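Ramotden workshop day, Friday, September 19, 2025
Session 3: Sheet-metal bins for block stock
Speaker notes. Slot is 40 minutes, stop talking at 30.

Slide 1. Title
Wait for the door to close. Say which session this is, two rooms look alike on the program. Handout is the single sheet on the chairs. Questions at the end, except on slide 5.

Slide 2. What the session covers
Open steel bins used for small rectangular stock: blocks, offcuts, bar ends. Floor, walls, seam, drain holes. Not covered: plastic totes, stacking racks, anything with a lid. People who came for labeling want the Mivon session after lunch.

Slide 3. Why a sloped wall
Straight walls hold a block upright against the side, and a block standing on end is slow to pick up. A wall that leans outward lets it slide down to the floor. The cost is floor area. For the same opening, the sloped bin gives up part of its base, so check the footprint before ordering.
Show the Anghel drawing. Point to the fold line. Do not read out the dimensions, they are on the handout.

Slide 4. Loading
Tipped-in stock lands at all angles. Hand-laid stock can be squared up but takes longer, and the order is lost after the first few picks. In the August trial we logged 282 picks from tipped bins. The log sheet is on the back of the handout.
Mention that long pieces and short pieces went in together on purpose. Mixed lengths are the normal case at the bench.

Slide 5. Mixed lengths on a worn floor
Leave this one up for a full minute. Take questions as they come.
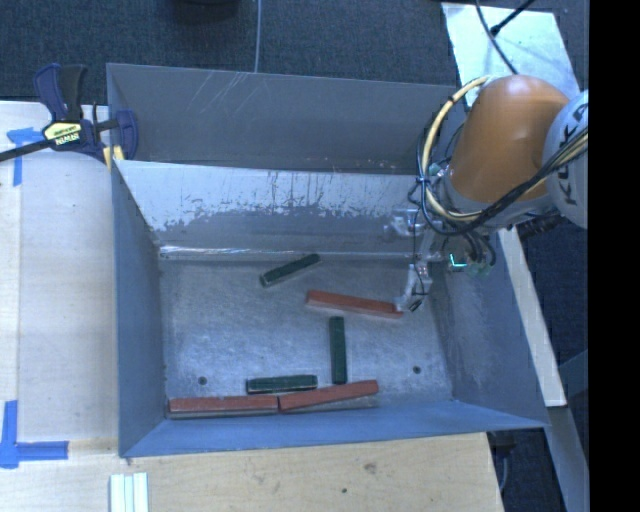 Slide 5: Six blocks, two lengths. Red is the longer, green the shorter.

Points to make from the slide:
Start with the greens. Three pieces of one length, three different angles. Anyone sorting by length has to read each piece separately.
Then the red along the front edge. It lies flat, parallel to the wall, and there is little room on that side to get under it. Ask the room which piece they would take first and why. Expect disagreement.
Move to the floor. Scuffing is general, with cloudy brush marks. The two small round holes are toward the lower corners. Ask who plugs theirs.
Finish on the back wall. Ragged dark patches on the pale upper band, darker gray below. The bright line is the seam where floor meets wall. Dirt collects in a seam of this type and it is the first place to inspect.

Slide 6. Surface wear
Scuffs in bare metal are acceptable for wood and painted blocks. A raised burr is a reject. Test with a cotton rag drawn across the floor in both directions. If it snags, file the spot and repeat.
Flaking on a wall matters more than scratches on a floor. Flakes travel with the stock and end up under the clamp. Scrape to a firm edge, then wipe. Repainting is optional and we stopped doing it.

Slide 7. Cleaning interval
Old rule was every 100 loads. Current rule is every 90, plus any time a different material goes in. Vacuum first, seam second, wipe last. No water unless the bin can be dried the same hour.
If someone asks about solvent: refer them to the Fivavetti data sheet, do not quote from memory.

Slide 8. Bench position
Bin rim should sit where the forearm clears it without lifting the shoulder. Check for sharp lower edges where the metal rests over a wooden top, they mark the surface. A strip of felt is enough. Replace it when it compresses.

Slide 9. Open items
Hole diameter: no agreement yet.
Wall angle: Anghel drawing stands until the next revision.
Divider for long stock: tested once in August, it got in the way of the hand. Dropped for now.

Slide 10. Questions
Repeat each question for the back rows. Collect leftover handouts. Leave slide 5 on the screen during this part.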